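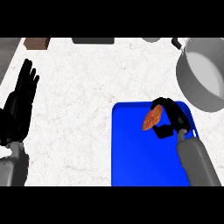
*The kitchen counter in simulation: patty in the right gripper, blue tray under it, pot at the back.*

# Test a kitchen chore in simulation before you believe the demo

I love robot kitchen videos. I've watched far too many of them, and every time I want to know the same thing: could it do that again if I nudged the tray over a little? You can find out at home with a simulator and a free evening, and it's a lot of fun.

This page walks through one small chore, moving a patty with a two-armed robot. I use a scene builder called Bridar, but the steps carry over to any simulator that handles contact between fingers and food.

## What you need

- a simulator with a two-arm robot model
- a counter, a tray, a pot and one flat food item
- a policy to test (your own, or one somebody shared)
- a notebook or spreadsheet

## 1. Write the chore as one sentence

Mine is "Pick up the patty and leave it flat on the tray." Write yours down before you run anything! Once you've seen a few attempts it gets very tempting to loosen the wording until they all pass.

## 2. Decide what counts as done

My rules:

- the patty is fully inside the rim
- it's lying flat
- both hands are clear of it
- the attempt took no more than 35 seconds

A patty held over the tray is still in progress. Score the end of the run, after the gripper has opened and backed away. Vilho Hirvonen, who checks my sheets, caught me giving credit for a good-looking grip, and my numbers dropped quite a bit after that.

## 3. Run the easy version

Keep everything in the same place and do 20 attempts. Save every one, including the silly ones. If your policy can't manage this, stop and fix it now, while there's only one layout to think about.

## 4. Move things

Now the good part. Change one item per batch:

1. Slide the tray toward the pot.
2. Turn the tray a few degrees.
3. Start the patty somewhere else on the counter.
4. Bring the pot handle closer to the arm's path.

Do 6 attempts for each change. Thin food is hard on fingers, so watch the release closely. A patty that's gripped on a tilt can land on its edge and flop over the rim, and you want that in your notes as its own kind of failure.

Check the idle arm too. Saimi Salminen added a rule for this to our shared Lirkness sheet: if the spare hand touches anything, the attempt fails. I grumbled and then kept it.

## 5. Read your results

Put the easy batch and the moved batches in separate columns. Please don't average them together. The gap between them tells you how much of the chore the robot has learned and how much it has memorized.

## So can it cook dinner yet?

In my runs, picking up is in great shape and putting down is getting there. Strings of chores are still rough, and a simulated patty never crumbles, sticks or drips grease. I wouldn't hand over a real stove on the strength of these tests. I would absolutely try a tray and a cold patty on real hardware, with someone at the stop button.

Next up for me is patty into pot, with the handle turned the wrong way.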